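Cornex curved finger set, long-term review

Posted 1/1/24 by Rianne Leemans, Gevcombe workshop
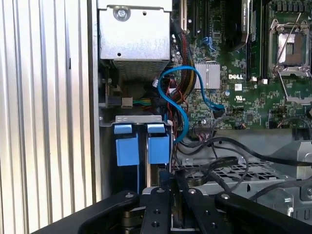
Wrist camera view into a Dell workstation, fingers just in front of the drive bay.

We run one stripping cell at Gevcombe. It has a single arm, a parallel gripper and a wrist camera, and it takes parts out of office desktops before the cases go for scrap. The Cornex curved finger set went on in February and has been in use since. The cell's counter stood at 2,908 machines when I wrote this, all of them done on these fingers.

The set comes as two fingers, a bag of bolts, a bolt-on tip for each finger and a folded sheet of instructions. We bought it through Thoroddsen, who also supplied the arm. Before that we used the straight fingers that came with the gripper. They were fine on drives and poor on anything with a cable near it.

Fitting

I timed it at 29 minutes, including wiping down the mounting faces and setting the tool length again. The bolts go in from the front and you can reach all of them with the gripper still on the arm. The sheet gives a torque for the finger bolts but none for the tips. I asked Thoroddsen and got a number by email the same afternoon. It ought to be on the sheet.

Do the camera check after fitting and not before. The new fingers sit further into the picture than the straight ones did, and our Oson software took the tip of the left one for part of the case until I drew a new mask. Allow some time for that if you use Oson. The mask tool is slow and doesn't save until you close the window.

In use

The curve helps with cables. On a Dell like the one in the photo there is a blue SATA cable looping up past the power supply and several black cables lying over the lower cage, and the cell has to come in below all that to get at the drive bay. With the straight fingers I was clearing a snagged cable most days. I still get snags, mainly with flat cables, but they are no longer a daily job.

Grip on the blue drive tabs is good once the approach is right. I had to bring the approach speed down for the last bit of travel. At the old speed the fingers pushed the tab before they closed on it and the drive twisted in its rail.

Memory modules are hit and miss. The fingers are too thick to get between two sticks side by side, so we take memory out by hand before the case goes on the fixture. If memory is what you mostly want, look at something thinner.

Looking after them

Dust is the main thing. It packs in behind the fingers and the jaws then don't close fully, which Oson reports as a missed grip. I blow them out at the end of every shift and take them off for a proper clean once a month. Check the bolt at each fingertip when you do. The left one worked loose twice in the first few weeks. I put a drop of medium threadlock on both and they have stayed put.

The black finish has rubbed through where the fingers touch case edges. It doesn't affect the grip. One tip has been replaced after a crash that was my fault (wrong fixture height entered). Cornex sell the tips singly, and the cell was running again the next morning.

Good: easy to fit, spare tips sold singly, far fewer cable snags.

Not so good: no torque given for the tips, too thick for memory, dust trap behind the jaws.

Four out of five. I have a second set on the shelf and will fit it when this one wears out.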